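Home Explore Notifications Messages Profile

Spent my evening on upkeep for the dishwashing cell, so here's a little thread! We call it Pladano – one arm, one table, a couple of trays and a sponge.

First job is always the sponge station. Thin layer of water in the black tray, sponge flat in it, cyan tray right alongside.

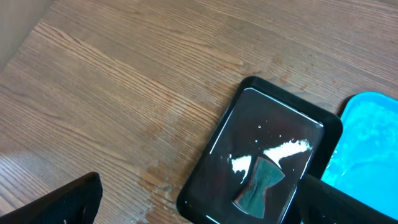

Sponge station, Pladano cell

I used to overfill it (oops) and the table finish paid for that. Now I just measure 30 ml and stop there.

Next up, the fingers. I wipe both pads and run 30 open-close cycles with nothing in the grip. If one side lags I snug up the screws and go again.
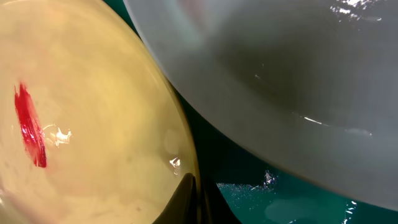 Then I re-teach the tray corner, the boring part, but skip it and every grab lands a hair off – ask me about February.
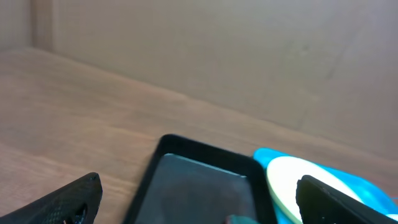

Photo: Zarkia workshop / wrist cam

Log says 672 grabs since the last pad swap. I change them at 560, so yeah, I'm behind. New ones go on tomorrow morning!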